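Notes and file list for **Gralora**, a small collection about bottles, caps and the odd ways people seal them once they've been opened. If you like packaging even a little, I think you'll have fun in here!

## What's inside

- `bottles/` - 352 pictures, one main bottle per picture
- `closures.csv` - one row per picture: cap type, spout type, anything added over the top
- `labels.csv` - label colors, script, condition
- `notes/` - free text, very uneven, some of it written at 6 in the morning

There are 630 rows in `closures.csv` counting the older set we merged in, so don't be surprised when the two numbers don't line up. The older rows have `set = utex` and their pictures live in the Utex archive.

## How we describe a closure

Start at the shoulder of the bottle and work outward. Cap first, then collar, then spout, then whatever somebody has put over the whole thing. The last column, `overwrap`, is my favorite by a mile. People use sandwich bags, foil, tape, rubber bands, the finger of a glove (really), and every one of them gets its own value.

Spouts get `taper` or `straight`. A ridged screw cap is `ridged` whether the ridges are fine or chunky - we tried splitting those and it made everyone grumpy. A bottle like the orange one, with a ridged cap, a tapered spout and a crumpled clear bag over the end, goes in as `ridged / taper / bag_clear`, and the thin red string goes under `tie`. 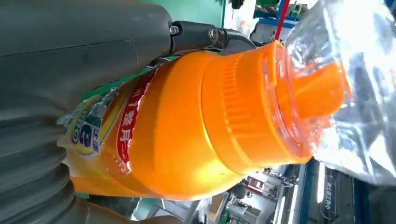 Marama Stubbs wants `tie` and `overwrap` merged into one column, on the grounds that a bag with no tie is hardly a closure at all and anyone searching for one will want the other. Angus Rewi would keep them apart, and for now they are apart. I go back and forth on it. If you have a strong opinion, open an issue, I'd love to read it.

## Labels

`condition` takes `clean`, `wrinkled`, `peeling` or `torn`, and you can list more than one. `script` is the writing system on the label, so Latin, Chinese, Cyrillic and so on. Please don't guess at brand names from half a logo. Leave `brand` blank and move on.

## Known gaps

- 18 rows have no cap type yet.
- Pump bottles are badly covered.
- The word "collar" was used for two different parts before October. Kylie Maihi has fixed most of them, but check before you rely on it.

## Adding your own

Send them in batches of 20 or fewer, with the CSV rows filled in. Odd closures are very welcome, the odder the better. Heather Ashby merges new batches.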